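Big night for our little school! Huruveo College picked up the Community Learning prize at the regional school awards on 14th October and I still can't stop grinning. 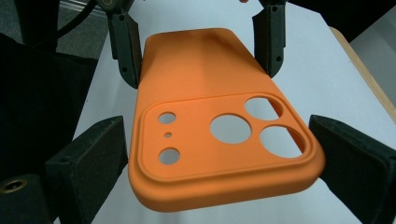 Our Year 9s ran the whole reading program themselves, start to finish. They paired up with the juniors at Gesau Primary in May and kept going right through winter. Ánh Khương made the sign-up posters, in an orange as bright as that phone case, and you could spot them from the far side of the oval.

2/ Favourite numbers: 413 books borrowed, 80 reading buddies, and one very tired library printer.
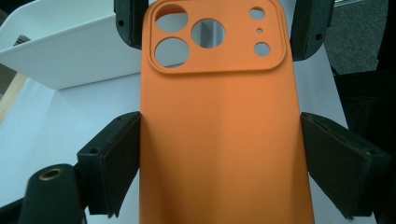
3/ Huge cheer for Nam-gil Yeon, who gave the thank-you speech with no notes at all (I'd have fainted). He finished by reading a page from the juniors' own storybook, and our table went bananas.

4/ The prize comes with $3000 and the kids get to vote on how it's spent. Beanbags are in front
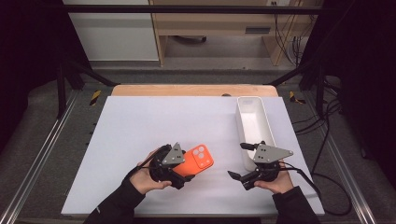

but there's a strong push for audiobooks, and I've heard whispers of a second storybook too. Voting closes Friday at lunch, so get your slips in, Year 9!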